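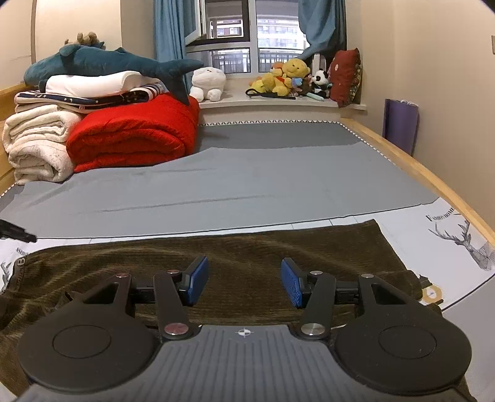 Foto: Fung-ping Mok / Tikari

Sprechzettel, Vortrag »Wer hat Zeit für glatte Laken?«, Fassung 03.03.2023

Einstieg (frei sprechen, nicht ablesen)

Guten Abend. Bett einen Moment stehen lassen, nichts sagen. Dann: graues Spannlaken, ziemlich glatt gezogen, ein paar flache Falten sind noch drin, quer läuft eine helle Knicklinie. Wen im Saal stört die? Handzeichen. Wer würde deswegen das Bügeleisen holen? Meine Vermutung: sehr wenige Hände. Trotzdem erklären uns die Ratgeber seit Jahren, so ein Laken sei nicht fertig.

Punkt 1 – Die Ordnungsliteratur

Ich habe für heute 41 Anleitungen zum Bettenmachen gelesen. Mehr als 5 davon verlangen, dass man das Spannlaken bügelt. Begründung meistens: Man schlafe besser. Belege habe ich keine gefunden. Kurz das Heft von Brirketti hochhalten, Seite 114 vorlesen, den Satz mit der »Ruhe der Fläche«. Pause. Nicht kommentieren.

Mich überzeugt das nicht. Ein Spannlaken hat Gummi, damit man es spannt. Die Knicklinie kommt vom Zusammenlegen und ist mir nachts noch nie begegnet.

Punkt 2 – Was sonst auf dem Bett liegt

Zurück zum Foto. Vorn ein Stück dunkler Cord, olivbraun, in weichen Falten. Rechts weißer Stoff mit einem gezeichneten Hirsch und dem Schriftzug FASHIONHOME. Links auf dem weißen Bettzeug ein großes B. Nach Celance wären das drei Stile und damit zwei zu viel. Wer hat eigentlich festgelegt, dass ein Bett einen Stil braucht?

Cord auf dem Bett finde ich übrigens unpraktisch, das darf ruhig gesagt werden. Zieht Fusseln an, zumindest meiner zu Hause. Wer es mag, soll ihn liegen lassen.

Beim Hirsch bitte nicht lustig werden, das hat in der Probe nicht funktioniert. Besser die Frage: Warum gilt ein Geweih auf Stoff als gemütlich? Antworten sammeln, höchstens zwei.

Punkt 3 – Das kleine Schlafzimmer

Amissah empfiehlt, jeden Morgen alles abzuräumen, zu lüften, neu zu beziehen. Wohin mit den Sachen? In einem kleinen Zimmer ist das Bett auch Ablage, Falttisch und Kofferständer. Die Tipps gehen stillschweigend von einer Bank am Fußende aus. Ich besitze keine.

Falls die Zeit knapp wird: Punkt 3 auf den ersten Absatz kürzen, Folie 131 aus dem alten Satz vom Juli weglassen.

Schluss

Laken glatt ziehen, Ecken einschlagen, Decke drauf. Mehr mache ich nicht. Wer Gegenargumente hat, bitte jetzt, das Saalmikrofon geht links durch die Reihen. Nachfragen zum Mangeln an Fung-ping Mok weitergeben, davon verstehe ich zu wenig.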